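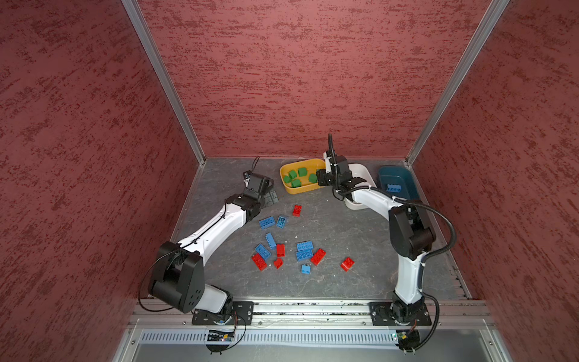 *Piezas de construcción esparcidas sobre un suelo gris oscuro.*

La dueña de Fallau compra juguetes usados desde el año 2000, casi siempre a familias que se mudan o que vacían un desván. La tienda está en una calle lateral de Cesetthorpe, junto a una ferretería, y abre por las tardes. Por la mañana se clasifica y se lava.

«La gente cree que el trabajo es vender», dice mientras coloca una caja de puzles. «Vender es lo de menos. Lo que lleva horas es saber si a una cosa le falta algo».

Un puzle de 190 piezas, explica, se monta entero antes de ponerle precio. Si está incompleto se vende igual, con una etiqueta que lo dice. Hay clientes que lo prefieren porque cuesta la mitad. Con los juegos de mesa hace lo mismo, aunque ahí guarda dados, fichas y relojes de arena de cajas que ya no tienen arreglo.

Empezó sola, con un puesto en el mercado de los sábados. Alquiló el local cuatro años después y desde entonces ha tenido dos empleadas, una de ellas todavía con ella. «No me planteé que fuera un oficio. Yo había trabajado en una gestoría y quería dejarla».
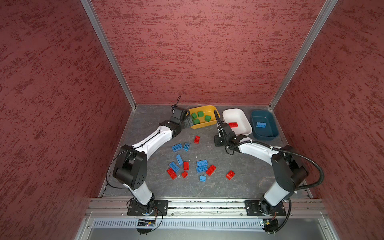
Tiempo de lectura: 2 minutos

De lo que entra, los juegos de construcción son lo que mejor se vende y lo que peor se compra. Llegan en bolsas de basura, mezclados con canicas, pinzas y muñecos sin brazos. Ella paga por peso y después separa por marca. Los Grerkar y los Hamdan encajan entre sí con un poco de fuerza, pero se aflojan enseguida, y por eso no los mezcla nunca.

«Un padre me trajo una caja que había inventariado él mismo, 2272 piezas, con la lista impresa», recuerda. «La revisé igual. Estaban todas. Le pagué más de lo que suelo pagar y se fue contento».

El lavado se hace con agua templada y jabón neutro, y el secado sobre toallas. Las pegatinas no se mojan. Las piezas amarillentas por el sol van a un cajón aparte, que los niños revuelven mientras los padres miran otra cosa. «De ese cajón sale más dinero que del escaparate».

Sobre las ventas por internet es tajante: lo intentó durante 13 meses y lo dejó. Los envíos se comían la ganancia y las devoluciones llegaban con piezas cambiadas. Ahora solo publica fotos de lo que entra y pide que pasen a verlo.

Tampoco acepta peluches ni juguetes con pilas soldadas. Los primeros porque cuesta limpiarlos bien; los otros, dice, porque no tiene con qué abrirlos. A quien se los lleva le da la dirección del punto de recogida municipal.

En abril cerrará dos semanas para cambiar el suelo del local y poner estanterías más bajas. «Las de ahora las elegí a mi altura. Los niños no llegan y me lo piden todo a mí», cuenta. Hasta entonces sigue comprando, de martes a viernes, a partir de las cinco.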